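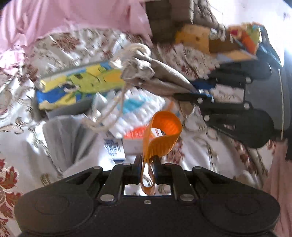

Culalura Hand Gripper Kit: Frequently Asked Questions

What is in the kit?
Two hand-held grippers (left and right), one camera mount per gripper, a charging dock, a calibration card and a license for Dixit, the recording software. Spare pads are sold in packs of 50.

Does the kit include a robot arm?
No. The grippers are held by a person. Wustden sells a flange adapter separately for users who want the same jaws on an arm.

Can both grippers record at the same time?
Yes. Dixit pairs the two streams when both units are started from the same dock. If one unit is restarted alone, pair again before recording.

Which materials are hard to grip?
Thin bands and straps tend to twist between the fingers. Close slowly and take hold near the middle of the band. A narrow translucent strap, such as the ribbed orange one we use for demonstrations, can also be difficult for the tracking software to follow against a patterned sheet.
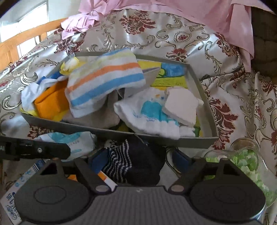 Reading time: 2 min

Can I record on a bed or other soft surface?
Yes. Patterned bedspreads are acceptable. Satin finishes may produce glare near a window, so lower the exposure in Dixit before the first take. Recalibrate if the surface has been moved.

What does the Caredby task pack cover?
Household and baby-care packing: folded cloths, diapers, small knitted items and cartons, sorted into a shallow box. The pack has 51 task cards. Items are not supplied.

How full can the box be?
Leave room for the jaws to open on both sides of the item. Folded textiles may be stacked, but an item lying under another cloth should be recorded as a separate task.

How long does storage last?
Each gripper holds 500 clips at default settings. Older clips are not overwritten; recording stops when storage is full.

When should the pads be replaced?
After 2000 closing cycles, or earlier if the surface is torn. The screws on the linkage arms should be checked at the same time. Do not oil the joints.

Is the warranty affected by third-party pads?
Only for the jaws. The housing and electronics remain covered.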